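Small-Item Sorting for Shared Entrance Halls
Project report, second-year Interior Studies

4. Method

The survey covered the entrance areas of 19 shared student flats. At each flat we listed every item lying on the hall table, the floor within arm's reach of the door and any hooks or shelves. Items were recorded once, in the place where they were first seen, and residents were asked not to tidy beforehand. The full list came to 541 items.

Each item was put into one of four groups: footwear, outerwear, post and paper, and other. Plants, bowls and lamps went under "other" at first. This was changed after the first ten flats, when it became clear that residents treated them as fixed and moved everything else around them. They are listed as "standing items" in the tables.

Two storage units were then compared. The Garko is a low bench with open compartments. The Irard is a narrow wall rack with a tray on top. Both were loaded with the same set of objects, and the time needed to put the set away was noted. Three members of the group took turns. The loading order was not controlled in the first round, and those results have been left out.

5. Results

Footwear was the largest group in 14 of the flats. In the others it came second to outerwear. Slip-on types were found further from the door than laced shoes, and were more often left as separate single shoes than as pairs.

The Garko bench took the full set in under 60 seconds in every run. The Irard rack was slower, at about 50 seconds longer, mainly in handling the thicker soles. Its slots are narrow and the shoe has to be turned on its side. The tray was useful for keys and post but filled quickly. 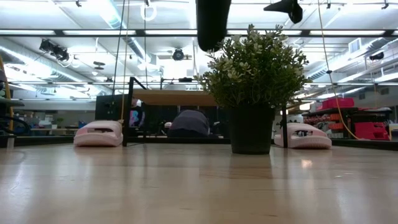

Table tops need a separate rule from floors. Residents said they would not put shoes on a table, but the survey found footwear on the hall table in several flats, usually where the floor space was taken up by bags. A standing item makes the problem worse by splitting the surface. With a potted plant between two slide sandals, one on each side of the pot, the pair no longer reads as a pair and each sandal takes up its own stretch of wood. A bushy plant also spreads wider than its pot, so the free area is smaller than the base suggests. For the layout drawings we therefore measured standing items at their widest point — this reduced the usable surface in every plan.

The Suten layout, which moves the plant to one end and keeps the table free of footwear, gave the largest clear area. The Buthelezi layout keeps the plant central and adds a shelf below. It was preferred by residents who already owned a plant, although it needs a deeper table than most of the flats had.

6. Limits of the work

All the flats were in the same part of town and most were on upper floors. Wet-weather use was not covered, and the survey took place in May, when fewer coats and boots were out. A repeat in December would be needed before the outerwear figures could be used for sizing. The timing runs were done by people who knew the units, so a new user would probably be slower on both.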